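31/08/2020
6 min read

Indigo again, and I'm writing this with blue fingernails at the end of a long afternoon, so forgive the handwriting if you are reading the paper copy and forgive the wandering if you are reading the typed one. I promised at the start of August that I would keep a proper record of the big vat this time, and then of course I wrote down the beginning very neatly and nothing at all after that, so this entry is partly catching up and partly today's dipping.

For anyone who wasn't at Jasside when we set it up: it's the fruit sugar and lime vat, the same sort we have always made, in the tall steel pot with the dented lid. We call it Dondo, after the name stencilled on the drum the pot came in, and I see somebody has now painted that on the lid as well, very nicely too. The indigo is the new lot from Visser. It arrived as a much finer powder than the last one, so fine that it floated on top of the water and sulked, and I had to shake it up in a jam jar with the marbles and a drop of warm water for a good long while before it would behave. I would do that again even if the next bag looks coarser. The time we skipped the marbles we were scraping little gritty lumps off the bottom of the pot for days, and all of that was colour we had paid for.

So, the state of the vat this morning. The flower had gone flat and greyish overnight, and the liquid underneath was a rather cloudy green, more pond than bottle. It smelled all right, sweet and a bit like wet stone. I took the lid off and didn't touch it until I'd had my tea, because I know myself, and if I start stirring before I have thought about it I always end up adding things. After tea I warmed it very gently, gave it one slow stir round the edge and let the sludge settle again. By late morning the top had the coppery skin back and the liquid was going towards amber, with that clear look when you dip a white spoon in and the drips come off yellow. I added a spoonful of fruit sugar and no lime. I think we have been too free with the lime generally, and the cottons have been coming out with that chalky bloom which takes so much rinsing.

I had 26 samples cut and labelled for today, a mixture of the washed calico, the linen from the old sheets, and some of the thin wool that came back from Pastska. The labels are the stitched ones this time, with a bit of tape and laundry pen, because the paper tags went to porridge in the last batch and we ended up with a lovely heap of blues and no idea which was which. Stitching them on was dull work but I did it in the evenings with the radio on and it wasn't so bad.

Everything was soaked overnight in plain water. Please, if you take over the vat while I am away, do the overnight soak. I know it is tempting to wet things under the tap and squeeze them and call it done, but the linen especially holds on to little pockets of air in the seams and the slubs, and those carry straight down into the vat with you. You get pale freckles on the cloth and you use up the vat faster as well. Squeeze the cloth out well before it goes in, then lower it in slowly and open it out under the surface with your hands. I like to count under my breath and think about nothing much. Bring it out close to the side so that it doesn't splash, and squeeze it just as it leaves the liquid.

Now the dipping itself. I did two dips on the lightest set and six on the darkest, with a good airing on the line between each, and rather longer than I used to allow. This is the main thing I want to record. In the past I have always put the cloth back in as soon as the green had gone from the surface, and I had begun to suspect that the inside of the yarn wasn't ready. Today I left everything to hang until it looked fully blue and then went off and did something else (I swept the back step and had a look at the madder bed, of which more in a moment). The difference in the linen is marked. The dark set has a depth I haven't had from this pot before, and when I rinsed a corner in a white bowl the water ran only faintly blue. The calico is good too, although a bit streaky at the top edge, where I had been lazy and pegged it in the same place each time. Move the pegs, note to self.

The wool is another story. It took the colour beautifully on the first dip, a soft sky blue that I would happily wear, and then on the later ones it began to feel harsh between the fingers. I blame the lime, even with less of it than before. Wool doesn't love being kept in anything so sharp, and I gave it a rinse with a splash of vinegar afterwards, which helped the feel somewhat. I would like to try the wool in a gentler vat altogether, perhaps one of the old bran and madder ones that want keeping warm for days. It would mean clearing the airing cupboard. I haven't yet worked up to asking.

On matching: we have been arguing in a friendly way about whether to judge the blues by eye against the old sample book or to make a fresh set of references. The old book is a dear thing, but the pages have yellowed and every blue on them looks greener than it did, and the thumb marks don't help. I tried laying today's pieces on a few different backgrounds. On white paper they all looked darker than I expected, on the brown bench they looked greener, and the quietest background by far was a plain greyish one, neither warm nor cool, where I could see the steps between one dip and the next without my eye being pushed about.

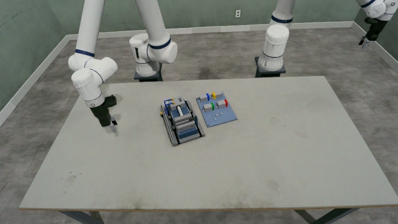 Computer render. Pale grey-beige tabletop with a light blue board and its coloured blocks.

I have therefore covered a board with grey cotton, pinned flat, and propped it up by the north window, and I'd ask that we do all the comparing there from now on, in the morning if possible. The lamp over the sink is hopeless for blue. Everything looks like school uniform under it. If it's raining and the light is poor, leave the judging for the next day, the cloth won't mind.

One thing I had forgotten, and was reminded of today, is how much the colour shifts as it dries. I took my notes with everything still damp on the line and they read like a description of a different set of samples altogether. The wet linen was nearly black at the fold, and now that it has dried it is a very decent navy with a little warmth in it. So my damp notes are crossed out in the book, with a line through so that you can still read them, and I have written the dry ones underneath. I'd suggest we only ever write up the dry shade. Put the wet ones in if you like, but mark them.

The madder bed, as I said. It has come on enormously and is now climbing over the edging and into the path, where it catches at your trouser legs with its horrible little hooks. It's too early to lift it and I want to be firm about that, with myself most of all. I scraped back the soil at one corner to have a peep and the roots are there, orangey and thin as string, and I covered them up again feeling guilty. The tops have been cut back and put on the compost. The weld has gone to seed and I have shaken some of it into an envelope, which is in the tin with the string. The woad I am less pleased with. Something has eaten it to lace on the shady side, I suspect the cabbage white caterpillars, and I picked off what I could find and gave them to the hens next door.

Back to the vat. By the end of the dipping it had gone noticeably greener and the last piece of calico came out a bit thin and uneven, so I stopped there and let it be. I stirred it from the bottom, one way only and then a gentle turn back against the pot to settle the whirl, put the lid on and wrapped the old quilt round it. I haven't added any more sugar tonight. My feeling is that it is tired rather than hungry, and that a quiet night will bring it most of the way back by itself, but do look at it before you believe me. If the drips off the spoon are yellow, leave it alone. If they are green and the smell has gone dull, a spoonful of sugar and some warmth, and wait till after lunch before deciding on anything else.

A few odds and ends before I wash up. We are nearly out of the soft soap and I have put it on the list for Visser along with another bag of the fruit sugar. The long gloves have a hole in the left thumb, hence the fingernails. The second line in the yard has been put back up with proper hooks and will take wet linen now, though I wouldn't trust it with a blanket. Somebody at Pastska has asked whether they can have a strip of each of the new blues for their own book, and I have said yes with pleasure, so when you trim the samples please keep the offcuts in the flat basket by the door and pin the label to each one. They would like to send us some of their walnut in return. I've never got on with walnut, it always comes out the colour of gravy for me, but I should like to try it over the pale blue linen and see if it will give us a decent grey.

The rinsed pieces are in the bucket under the sink, in clean water, and want changing first thing. The wool is drying flat on the towel upstairs, away from the cat.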